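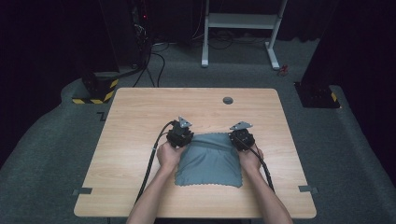 Who Decides About the Lake? Local and State Control of Fishing Permits in Andov

Project report, Salim Wanyama and Eusebio Mamani

1. Introduction

In our state, fishing permits for Lake Lomell were given by the town of Andov until the legislature passed the Inland Waters Act. After this law, the permits are given by a state office in Vasex. We wanted to know how the change was explained by lawmakers, and how the residents received it.

2. Method

We read the minutes of the 2 committee hearings held in March and all 424 written comments sent by the public. Each of us sorted the comments separately, and then we compared our lists.

3. Results

Most comments were against the law. The writers complained mainly about the distance to Vasex and the higher fee. Senator Stamatopoulos, who sponsored the bill, answered that the town had issued over 978 permits in one season without a fish survey. We did not find this number in the town records, so we cannot confirm it.

4. Limits

People who agree with a law write less often, so the comments do not represent the whole town. We also had no access to the closed meeting between the mayor and the state office.

Contact: Public Policy Student Projects | Copyright, the authors | Back to top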